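About Tosell

Tosell began with 2 borrowed sewing machines and a spare room over a bakery, where Carolina Gouveia took in curtains for neighbors and (if you ask her today) ate far too many rolls. Word got around, the curtains turned into slipcovers, and before long Belmiro Morais came aboard to handle the upholstery, bringing his father's tack hammers and a great many opinions about horsehair.

We still work much the same way, only with more elbow room. Last year 134 chairs came through our doors, along with window seats, church kneelers, a dentist's stool and one very long restaurant banquette that had to come in through the loading dock. We love all of it - the odd jobs maybe a little more than the rest.

Our fabric library holds 256 swatches, and you are welcome to take a handful home and live with them for a while. Colors look different next to your own sofa at 7 in the evening, and we would much rather you took your time.
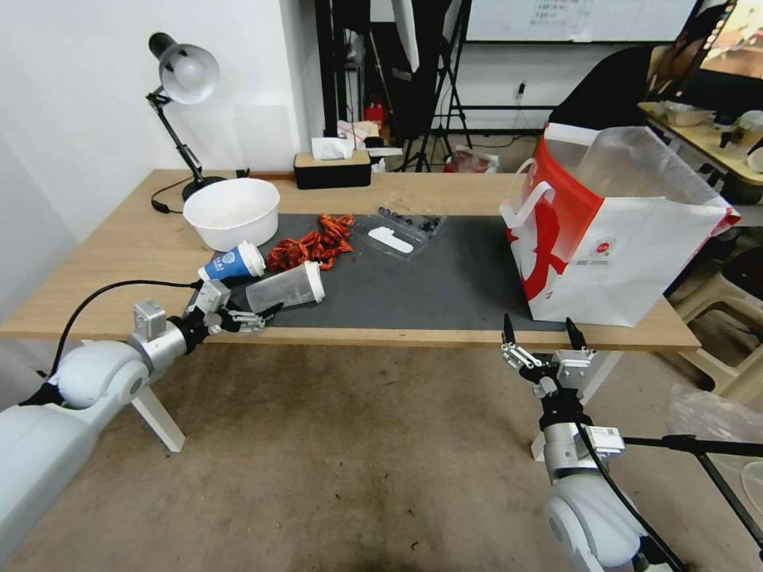 Come and See Us

Stop in whenever the lights are on, or send us a few snapshots of your piece and its rough measurements. Miroslava Dmytriv answers all of our mail and will write back with a price and a pickup day. We close for the first half of August.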